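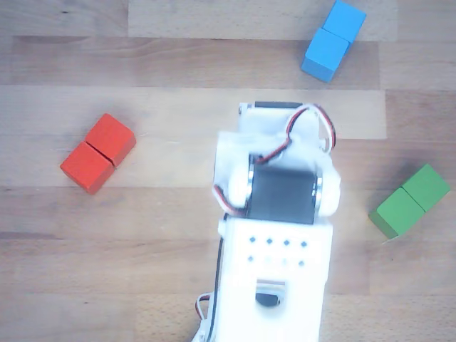

Page last changed: June, 4 p.m. (fixed the table of results, then removed the table)

Can It Put the Dishes Away? A Report on Chores, Cubes and One Small Arm

Prodromos Alexiou
Final report for the project course, Vasilakis workshop

1. What I said I would do

My proposal promised a robot that could tidy a kitchen counter. I have reread it several times this month, usually late, and I would like the record to show that it was approved. It mentions mugs, cutlery, a sponge and, in a sentence I have no memory of writing, "light laundry."

What I have at the end of the course is an arm called Loner that deals with small wooden cubes. They come in pairs, blue, red and green, and its job is to pick up one cube of a given color and carry it to a drop spot. If you squint, this is tidying. A lot of research in this field involves squinting.

The question I ended up with is smaller and I think better: how far is a cheap arm from doing one boring household job well enough that you would leave it alone in the room?

2. The arm

Loner is built from white plastic brackets and hobby servos, with the wires running outside the body. I had planned to route them inside. Then I had to replace a servo, and after that I stopped planning to route them inside. The wires do move around when the arm turns, and on bad days they catch on the bracket and the arm stops short with a noise like a stapler.

The control software is Reltus, which our workshop has used for years and which is documented mainly in the heads of people who have graduated. It takes a list of joint angles and goes to them in order. It has no opinion about whether there is anything there when it arrives.

Color detection I wrote myself. I called it Flunonlow, from "function, low light," and regretted that by the second week. It finds patches of blue, red and green, works out the center of each, and passes a position to Reltus.

3. Why pairs

A single cube in open space is an easy target, and early on I had a run of good results with single cubes that made me unbearable to live with. My supervisor asked what would happen if two of them were touching.

Two cubes of the same color pushed together look to Flunonlow like one long object. It finds the center of the long object, which is the seam. The arm then goes down with great confidence and tries to pick up a seam.

I kept the pairs after that, and set them at an angle to the boards as well. Things in a real kitchen touch each other. Forks lie in heaps. Anyone who has opened a drawer of plastic container lids knows that the hard part is the getting apart, and that the lifting hardly comes into it.

4. The wood problem

I chose the tabletop for looks and would choose differently now. The planks go from pale and grayish to a fairly warm orange-brown, and my first threshold for red took in a good share of the warm end. For two days Loner's favorite object in the world was a knot.

The fix was to raise the saturation limit, so that only really loud reds counted. The cubes are a loud orange-red and survived. A tomato probably would too. A brick-colored tea towel on a wooden counter I would not bet on, and people own those.

5. Testing

I ran 100 attempts. In each one the arm was told a color, and a success meant one cube lifted and set down at the drop spot, with its partner still on the table. Knocking the partner a little was allowed. I allowed it after the first afternoon.

The arm managed 49.

I have presented this number to several people and watched them try to be nice about it. A coin would do better, but a coin can't lift anything. Before I changed the code to look for the long side of a pair and aim at one end of it, successes were so rare that I didn't keep score, which I realize is a gap in a project report.

Failures came in 4 kinds. Most often the arm pushed the pair away while coming down, and then closed on the place where it had been. Next was picking up both cubes, a thing visitors always took for a success and clapped. Third was stopping short because of the wires. Last, and least common, was going to the wrong color, all of those in the evening, under the yellow lamp, in the exact conditions Flunonlow is named for.

6. Compared with a person

For the sake of fairness I did the task too. I was quick and did not miss, and I was also eating. My roommate did it while on the phone. Neither of us was asked to wear a tangle of wires over one shoulder, so the comparison isn't perfect.

The speed gap bothers me less than I expected. A machine that took all night to clear a counter would be fine, because I am asleep all night and so is the counter. What matters is whether someone has to watch it, and Loner has to be watched. When it pushes a cube off the table it continues with its list of angles as if nothing had happened, and it will set down an armful of nothing very gently at the drop spot.

7. What it cost

The arm came to 900 in parts, counting the replacement servos and leaving out my time, which the course rules let me leave out. For that money you could have a decent dishwasher. It would not load itself, but then I have not shown that mine would load it either.

8. Can machines do chores yet

Mine can do half of one, on a good table, if the chore is made of cubes.

More seriously, I think the shop floor will go on getting useful arms before homes do, for the dull reason that somebody there is paid to put the part in the same place every time. At home the part is under a newspaper. Most of my improvements came from making the table more like a factory, and each time I did it I moved a little further from the kitchen in the proposal.

9. If someone takes this over

Tie the wires down first. Add some way to tell whether the gripper is holding anything; even a crude one would have saved me weeks. Try a plain gray mat before touching the color settings. Reltus needs to be restarted after lunch, and I don't know why. The cubes are in the tin on the second shelf with the spare servo horns, and the yellow lamp belongs to the room next door, who would like it back.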